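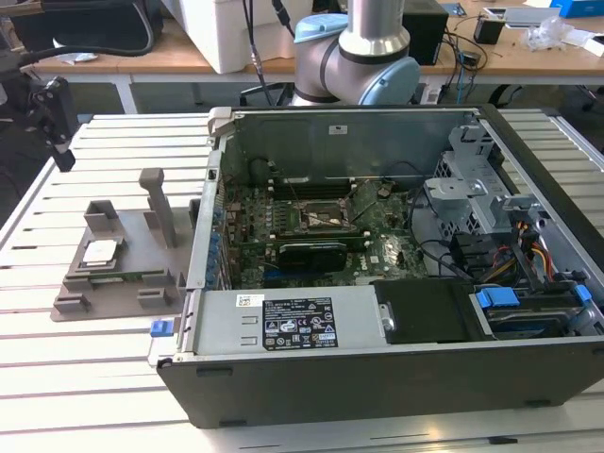
Last updated: September, 21:36

Our robotics club has a new favourite task and I'm completely hooked on it! We're entering the Wokano challenge with an arm we call Tovik, and the job is working inside a desktop PC with its side panel off. Picking up the chip is the hard bit – it's a thin silver thing, and the socket leaves you no room to be clumsy. We printed a grey holder to keep the small parts in one place (third version, and I love it). So far we've logged 291 practice runs and want about 536 before we travel to Mallden. The memory stick comes next, and I've already bagged the first turn.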